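Search minutes Go

Tea Corner Working Group: Minutes
Mon 18 October
Posted by Bit-na Ji

Present: Dong-geon Cheon (chair), Itsuki Ishida, Bit-na Ji (minutes), Min-kyu So
Apologies: Jae-hoon Jeon

1. Minutes of the last meeting

Agreed with one correction. The June order from Virkden was for 39 saucers. The figure of 19 was the number of plates. Bit-na will change the file copy.

2. Matters arising

Itsuki has returned the cracked teapot to Brivurer and is waiting for the credit note. The spare key to the china cupboard is now on the hook inside the office door. The label maker has not been found. Min-kyu will check the Randik building before we buy another one.

3. Coasters and trays

Min-kyu reported on the wooden coasters. Members had asked whether the round ones with the recess could replace the paper ones at all tables. He has been using them at home for two weeks and finds that the recess holds a small cup well. A large mug sits on the rim and rocks.
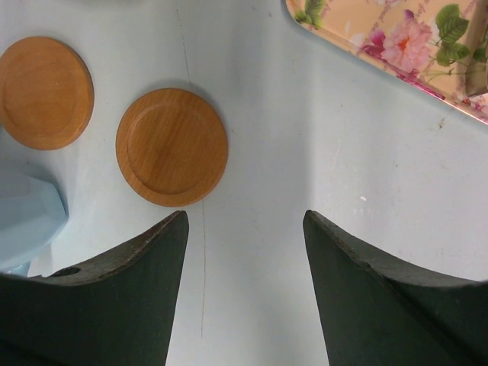

Dong-geon asked about care. Min-kyu said to wipe them with a damp cloth, dry them right away, and never leave them in the sink overnight. Itsuki would like them oiled twice a year. Bit-na pointed out that the wood varies in color from one coaster to the next and asked if we should sort them into matching sets. The group did not think it was worth the time.

The floral tray stays in use. It is to be carried with both hands and kept off the window sill.

Agreed: wooden coasters at every table where small cups are served. Paper ones stay for mugs until they run out.
Action: Min-kyu to buy oil. Itsuki to write a care card for the cupboard door.

4. Table layout for the open afternoon

Dong-geon went through the layout he would like. The three-tier cake stand goes at the center rear of the table, where guests can see it and where sleeves are less likely to catch it. Teacups go to the left of the stand. Coasters are put down before any cups are filled.

For the stand itself:

- Top tier: small round items, such as the orange ones, four to the plate.
- Middle tier: the little dome cakes in green, white and yellow, one of each.
- Bottom tier: rectangular slices, two to the plate, near the front.

Itsuki asked for more on the bottom tier, as it is the widest plate. Dong-geon would sooner refill it than crowd it. Itsuki asked for her view to be minuted. Left at two slices for this event, to be looked at again afterward.

The stand is to be lifted from underneath when it is loaded. The handle is for moving it empty. 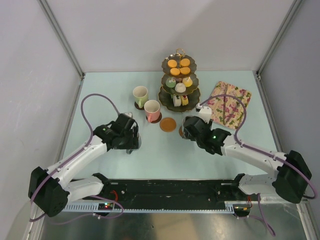 5. Budget

Bit-na reported a balance of $796. The Ki hall deposit of $292 has been paid out of last quarter's money and does not come off this figure. Napkins and tea are still to be bought. Min-kyu asked for receipts to be handed in the same week, with the name of the buyer on the back.

6. Washing up

There was a long discussion about who dries. The rota will stay as it is, with Jae-hoon moved to the late slot at his own request. Scalloped plates are to be washed by hand and stacked with a paper towel between each one.

7. Any other business

Itsuki asked if the cupboard shelf could be lowered. Dong-geon will bring a screwdriver next time.

Date of next meeting to be sent by email.

Contact the minutes secretary | Copyright Tea Corner Working Group | Back to top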